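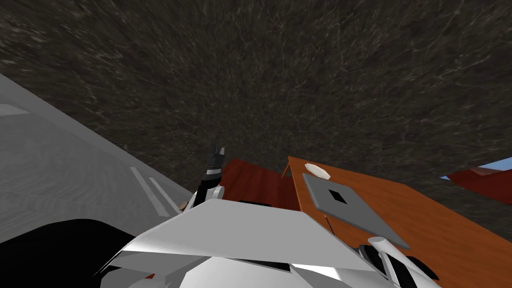

Page last changed: January

Can It Clear a Table Yet? Project report, Tremetus group

Our question was whether a two-armed robot could do one chore that a nine-year-old does badly for free: clear a table. We worked entirely in simulation, where plates are cheap and the lab does not send us a bill.

The setup

The rooms come from a scene generator called Gulell, which supplies furniture, tabletops and small objects in whatever combination it feels like. In the view at the top, taken from the robot's side of things, one arm is up with its gripper in the air and the other is low, by the wooden table, with its end just under the edge of a gray square plate. A small white disc lies farther back. Our controller, Baptiste, had to pick up each item on the table and put it down on another surface, the right way up, without dragging anything else along.

Results

We ran 497 trials. In 104 of them everything got moved. That is nearly 21 percent, a figure our first draft called "promising" until we imagined hiring a waiter on the same terms.

Flat things were the worst of it. A gripper with narrow fingers likes something with sides, and a plate lying flat offers only a thin border. Baptiste's usual answer was to push the plate until it hung over the table edge and then grab it from below. This is clever when it works. When it doesn't, you have moved the plate to the floor, and the scoring script (correctly) does not count the floor.

The second arm helped less than we had hoped. In 20 trials the two arms reached for the same object and stayed there until time ran out, like people at a doorway. We fixed this in Bristik, our planning layer, by making the left arm always give way. It now gives way very well, including when the right arm is doing nothing.

What we would change

Seven of the failures came from objects that started out touching each other, and we should have tested that case on its own. We also never timed a person doing the same job, mostly out of tact. The next group can have the code, the room files and the plate.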